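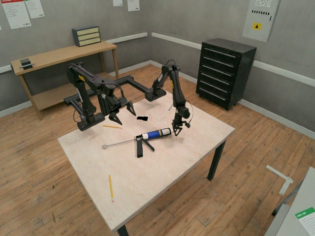

okik-grippers

Simulated bimanual episodes for comparing two finger geometries and two controllers on hand tools and small table objects.

Contents

3,000 episodes, split evenly between the Rinov and Hesov controllers. All episodes use the same room, table and pair of arms. Object poses and lighting are resampled at reset. The main object is a caulking gun with a cartridge fitted. Pencils are used as distractors and, in the pencil subset, as targets.

Fingers

pointed: angular black fingers, wide opening. Default in every config.
flat: parallel pads, narrower opening. Set fingers=flat.

Pointed fingers reach under the trigger without touching the table in most poses. They are poor on the cartridge, where contact falls on a short line and the gun rolls in its cradle. Flat fingers hold the cartridge better but collide with the handle when the approach is from the near side.

Controllers

Rinov: joint impedance, target sent at 75 Hz.
Hesov: Cartesian, same rate, with a 2 mm position deadband.

Hesov stalls near the elbow limit when both arms reach for the same end of the tool. These episodes are kept and flagged stall=1. Do not filter them out before computing success rates.

Splits

Train and test share meshes but not seeds. Seed 42 is reserved for the render check and appears in neither.

Known issues

Arm cables are visual only and have no collision geometry. They pass through the upper links in some wrist poses.
Friction on the pencil mesh is too high. Grasps that would slip on a real pencil may hold.
The trigger is rigid. No episode contains dispensing.
Contact forces before the September build were logged in the wrong frame. Rerun convert_forces on any older copy.

Naming

Episode folders are controller_fingers_seed. Left arm is always index 0.

Licence

See LICENCE. The room assets come from the Annamalai set and carry their own terms.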